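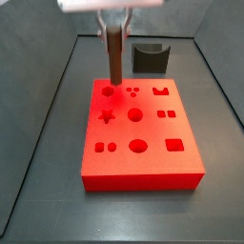
1/13/23, Trirkthorpe, back bench

Sorter set for the Gover playroom order, second go at the fit list. Started on the red block as the blue one is still with Vuter getting its corners done. Main worry is the pieces that nearly go in the wrong hole. Star is fine, three little round holes in a triangle are fine, the two small squares side by side are fine. Trouble is the front left, where the rounded square and the small circle sit next to each other, wall between them looks thin to me. Measure it properly Monday, calipers are at Akolgo.

Brown bar: long thin one. Tried by hand in November and it jammed if you came in on the slant, want to know if that was the bar or the hole. Ran a file down two edges since then, took off hardly anything. Don't file any more till we've a second one to compare.

Arch piece (dark grey) not done yet, goes with the notched hole back right. Scoop on the piece has to match the bite in the hole or the little ones will just hammer it. Check the radius on the drawing agianst the one we were sent, I think there are two versions going about.

Colour. Red comes up very pale under the lamp, top left especially, and the holes are the same red only darker. Fine for us, less good for a two year old? Ask Gover if they'd take a contrasting top. Will cost more. Last quote was for 300 sets and I don't want to reopen it for nothing.

Edges: ran a thumb round all the holes, one burr inside the big rounded rectangle front right. Scraped it out. Also a sharp bit underneath, not touched yet.

Pieces box: label says 52, needs re-counting before it goes anywhere, somebody tipped the spares in with the good ones.

To do
- calipers back from Akolgo
- second brown bar
- arch radius, both drawings
- burr underneath
- chase Vuter re blue block, they said the 23rd but thats too late for us

Left the red one out on the bench, please dont put it away.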